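Buy it once, they said

I have been reading the small print again, so this will be one of those posts.

A friend in Troscombe forwarded me an ad for the Pidari stand mixer, the one "built for life." I have no quarrel with the mixer. I've never used one. My quarrel is with the word "life," which appears in the ad three times and in the warranty zero times. The warranty says 2 years, parts only, and you pay the shipping both ways. If you've ever mailed a stand mixer you know what that costs, and if you haven't, go pick one up and imagine carrying it to the post office.

I asked Pidari about this. Their reply said "life" refers to "the expected service life of the product under normal household conditions." So the mixer will last as long as it lasts. Fine. My last toaster did that too.

The whole "buy it for life" business has bothered me for a while. It started out as a decent idea among people who owned an old cast iron pan and wanted to talk about it. Then the stores found it. Modow now has an entire section of their site under that heading, and in October it had 839 products in it. Among them were a phone case, a set of beach towels, and a candle.

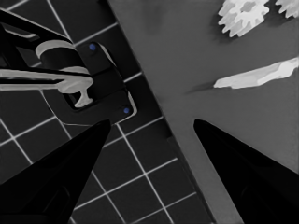

Damian Wieser wrote in after my last post on this to tell me I was being a grump. His point, more or less, was that he paid extra for good boots years ago, has had them resoled twice, and would have gone through a pile of cheap pairs by now, so the math works and I should stop discouraging people.

I believe him about the boots. But he resoled them twice! He knows a person with a shop who does that, and he's willing to drive over there and go without his boots for a week. The boots didn't last on their own. What he bought was something that could be fixed, and then he kept paying to have it fixed. I'd call that a good purchase. I wouldn't say it proves anything about the price tag, and plenty of expensive boots have soles that can't be replaced at all.

There's also the trouble with who we hear from. Everybody whose grandmother's mixer still runs will tell you so at dinner. The people whose mixers died threw them out and forgot about them. You can't walk through an old kitchen, admire the one machine that made it, and decide they built everything better back then. They built a lot of junk too, and it's in the dump.

I did try the other side of the argument for myself. Three winters ago I bought a Wumbei food mill, the expensive one, after reading a long review that I now suspect was written by somebody who'd owned it for an afternoon. It worked well until the drive gear started slipping. I looked for a replacement. The parts page listed handles, feet, a lid, and a "brand story." I sent two emails and got one coupon. 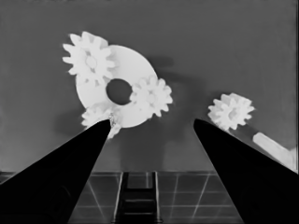
Spur gears and a disc with a hole through it, all in white.

A gear is not exotic. Somebody makes it already, or there wouldn't be a food mill. The company just doesn't want to keep a drawer of them and mail one out to me for a few dollars. I understand that from their end. I only wish they'd quit printing "heirloom" on the box.

So I have a small test now. Before I buy anything that claims to be the last one I'll need, I go looking for the part most likely to break and see if I can order it. Not the accessories, the boring part. If I can't find it, I assume I'm buying a regular product at a fancy price, and then I look for the cheaper one. The system isn't perfect. A company can sell parts this year and stop next year, and I have no answer for that.

Dishes are where I give up completely. The set I was eyeing costs 945 dollars and comes with a "lifetime chip promise." Read the promise and it turns into a discount on buying another plate, in whatever color they're making at the time. I've been eating off thrift store plates since college. Some are chipped. Dinner goes on them anyway.
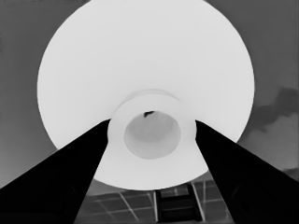 White underside, with the foot ring in the middle.

If Pidari ever puts the word "life" in the actual warranty, I'll write a nice post about it and Damian can frame it. Until then I'm mixing by hand, which my shoulder hates, and the food mill is in a box in the hall closet waiting for me to try one more email.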